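Hot-desking

Hot-desking means sharing desks at work instead of keeping one each. I first met it at Gavine in Bosbridge, where 90 of us shared far fewer desks – and I loved it!

How it works

You book a spot, plug in and clear up when you leave. Impi Turunen, my old manager, let us book up to 4 days ahead (I always forgot).
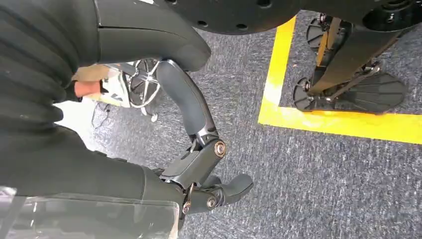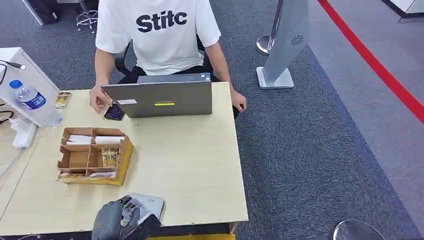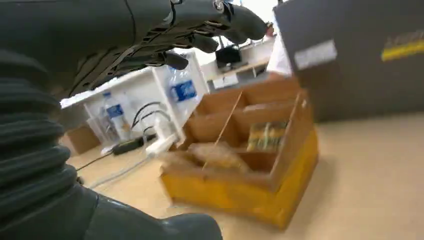 Drawbacks

Chairs never stay at your height, and I once spent 20 minutes hunting for Eetu Hakala on the wrong floor.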